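Section 4: Comparing finger sets before you commit to one

By this stage the arm should be bolted down, the controller should be talking to it, and you'll have run the short wake-up routine in Section 3. If you skipped that routine (and we do understand the temptation!), please go back and do it now, as the numbers in this section mean very little on an arm that hasn't been homed.

The Orance bench kit is sold with a choice of finger sets, and most people who buy it end up trying two of them: the Holtus linkage fingers, which swing in on metal links and carry a black pad at each tip, and the Prornia parallel fingers, which slide straight in and out on a rail. Both are good. They are good at rather different things, though, and an afternoon spent trying them on your own objects will tell you far more than our brochure can.

4.1 What you will need

The arm, with the wrist camera fitted and its view showing on your screen
Both finger sets, with their screws kept in separate pots
The small hex key from the accessories bag
A few things from your own bench or kitchen: something with a handle, something flat, something clear
A notebook, or the comparison sheet at the back of this guide

4.2 Fitting the Holtus fingers

1. Send the arm to its service pose and switch off power to the gripper at the controller. Leave the arm itself powered so that it holds its position.

2. Take off whichever fingers are fitted, left side first. Put the screws straight into their pot. They are small and they do love a gap in the floorboards.

3. Offer up the left Holtus assembly to the upper corner of the black housing and start both screws by hand. Don't tighten them yet.

4. Do the same on the right.

5. Bring the two pads gently together with your fingers. They should meet squarely. If one rides higher than the other, back off the screws on that side, nudge it level and try again.

6. Tighten all the screws a little at a time, going from side to side as you would with a car wheel.

7. Restore gripper power and press Open on the controller. Wait for the tone.

CAUTION: Keep your fingers well clear of the links whenever the gripper has power. The gap between the links closes at the same time as the pads do, and it is easy to be watching the wrong one.

4.3 Checking the view

Before you pick anything up, have a good look at the wrist camera picture with the fingers open. You want both pads in view, with the gap between them somewhere near the middle and enough of the table beyond to see what you are reaching for. A plain white tabletop and a plain wall make this much easier to judge, and it's worth clearing a bit of space in front of your test objects if you can.
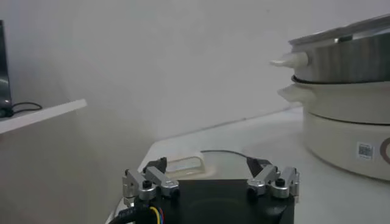 Fig. 4.1 Holtus fingers open, with test objects on the table beyond.

Pay attention to the pivot caps, the two round black knobs on the linkages. If one sits noticeably higher in your picture than the other, the camera bracket has probably been knocked round a touch. Loosen the bracket, turn it until the caps look even, and tighten it again.

Have a look at the wiring too. The thin coloured wires and the thicker black cable should leave the housing with a bit of slack in them. Move the wrist slowly through its full turn by hand control and watch that nothing pulls tight. A cable tie halfway along is fine; a cable tie right up against the housing is asking for trouble.

4.4 Running the comparison

We suggest working through your objects in the same order with each set of fingers, and starting with the easy one.

1. Handles. Anything with a stubby handle sticking out to the side, such as a steamer or a lidded pot, is a lovely first test. Make sure the appliance is unplugged, empty and cold. Approach from the side, close on the handle, and hold for 11 seconds without lifting. Watch for the pads creeping along the taper.

2. Flat pieces. Lay a small flat object on the table and come in low. The Holtus pads swing through a slight arc as they close, so begin 13 mm above the surface and work down in small steps until they meet the object without scraping.

3. Clear pieces. These are the awkward ones. On a white table a clear block or dish can all but vanish from the camera picture, leaving you with a bright edge and not much else. Turn off automatic approach and steer by hand until you're confident.

4. Cables. Leave these until last. The Prornia fingers cope better with thin cable, in our experience, and the Holtus ones sometimes let it slip out beneath the pads.

NOTE: The gripper force is set to 81 on the controller's scale when it leaves us. Keep it the same for both finger sets during the comparison, even if you are itching to turn it up.

4.5 Saving your choice

Open Tools on the controller, choose Fingers, and pick the set you've fitted. The controller will ask you to confirm and will then run one slow open and close. If it shows code 310, it was expecting the other set; choose again and repeat. Owners using the older Gallagher controller will need to restart it before the new setting takes hold.

Swapping back later takes only a few minutes, so please don't agonise over it. Section 5 covers teaching your first pick.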